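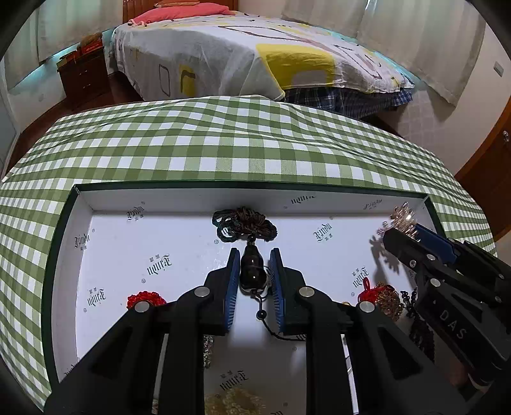
Flikix, reviewed: a training recipe for small, tangly things

By Margarida Neves
26 October 2026

I've been waiting for someone to take jewelry seriously. Most manipulation papers I read stick to cups, blocks and the odd folded towel, and then along comes Flikix from the Jaltivbridge group, with a whole release built on sorting a box of knotted cords, beads and chains. I read the report twice in one evening and spent the next few weeks running it on our own arms. I like it a lot.

The idea is simple to state. You record people doing the task with a pair of hand-held grippers, then train a policy that has to predict two things at each step: where the fingers go next, and which parts of the object will move when they do. The second prediction is thrown away when the robot runs. It only exists to make the network care about what's attached to what - and with a pendant hanging from a braided knot, that is most of the problem! Close the fingers on the bead and the cord comes too, and so does whatever the cord is lying under.

What you get

The release has 3464 two-handed demonstrations, the training code and a set of weights. The recordings were made in ordinary homes, and I'm so glad they were. A white cardboard tray with a script logo printed all over the bottom, on a checkered tablecloth with a bed behind it, is a much better test of a vision model than gray foam on a lab bench. Our old policy used to get very interested in printed logos. The Flikix weights mostly leave them alone.

How it did here

Bleddyn Dafis and I set up two arms with ridged soft pads, close to the blue ones on the grippers in the photo, and filled a shallow box with necklaces from a charity shop. We ran 200 trials of one task: pick up a named piece, lift it clear and put it in a dish. Flikix finished 23 more of them than our baseline trained on the same demonstrations without the extra prediction. That gap came almost entirely from pieces with long cords. On single beads and loose pendants the two were level, and the report says the same, which I appreciated.

My favorite moment was watching one arm pin down a beaded strand while the other drew a thin cord out from under it. We never asked for that in our own setup. It's in the demonstrations, of course, but our baseline had seen them too and hardly ever did it.

Where it struggles

Fine silver chain is still miserable. The motion prediction goes vague on it and the fingers hover, drop, hover again. Shadows are the other weak spot: when one gripper passes between the lamp and the tray, the second arm sometimes pauses as if something had been placed there. Moving our lamp to the opposite side helped a bit, and a second lamp helped more.

Training is slow as well. Adding our own 700 recordings took nearly twice as long as I'd planned for, and the config file has a Zurnik loader setting that has to be changed in two places (Bleddyn found the second one, thank goodness).

Would I use it again? We already are. The next batch is brooches and hair clips, with stiffer pads on the left arm, and I've kept the charity shop box exactly as it was so we can rerun the chain trials when the updated weights come out in February.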